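Listening Habits and the Return of the Jazz Duo Record
Project report, Popular Music Studies

The aim of my project was to find out whether people listen differently to a duo album than to a full band album. I used two records by local groups. The first was a voice and bass set by the duo Clalla, and the second was a sextet date by Graren, recorded live at the Ukivell. Both run under an hour and share two standards. 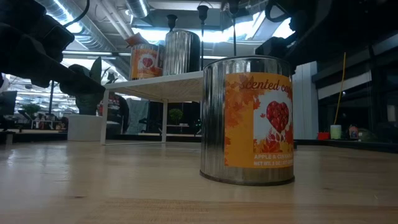 Gökçe

I asked 18 listeners to play both albums at home over one week in October and keep a short diary. I collected 49 entries in all. Eleven listeners finished both records. The rest dropped out during the sextet album, mostly on the long third track.

The diaries for the duo album were longer and talked more about words and breathing. People noticed when the bass stopped. With the sextet they wrote about solos and tempo, and often did something else at the same time – cooking, mainly. Two people said the live applause bothered them.
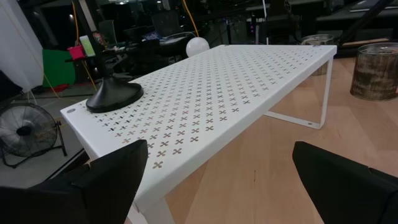 Space was the word that came up most for the duo. Clalla leave long rests between phrases, and on the slow ballad the bass plays only on the first beat of the bar for a whole chorus. I had trouble putting this into my notation until I thought of a metal shelf top punched with a grid of small crosses, where the openings are as much a part of the pattern as the metal. After that I marked rests in the transcription as carefully as notes, and the two versions of the ballad were much easier to compare.

The group was small and most of them already liked jazz, so the results are limited. I would use shorter tracks next time and ask for the diary right after each side.

Report submitted Mon 18 March | Contact the department office | Back to top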